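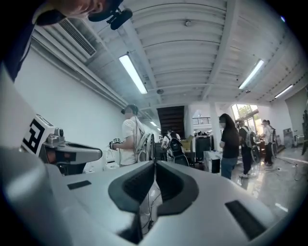

Hanna Szewczyk reckons you should test the smoke alarm before you touch a single light tube, and after doing the long shed at Driston with her I've come around to it.

4. Ceiling lights and alarm

4.1 Switch the lights off at the board and tape the switch down. I use the bright green tape – you'll want to spot it from the ladder.

4.2 Press the test button on the alarm and hold it till it sounds. If it only chirps, swap the battery and try again.

4.3 Give the tube a quarter turn and ease it out of both ends. Ours are the 600 mm Flara ones (the 1000 mm won't fit, I've tried!).

4.4 Wipe the ribs of the ceiling panels with a barely damp cloth, working away from the fitting.

Caution: Never wipe a fitting with the power on.

Note: Vent louvres come up nicely with a soft paintbrush. Leave the air con off while you do them, or you'll wear the lot.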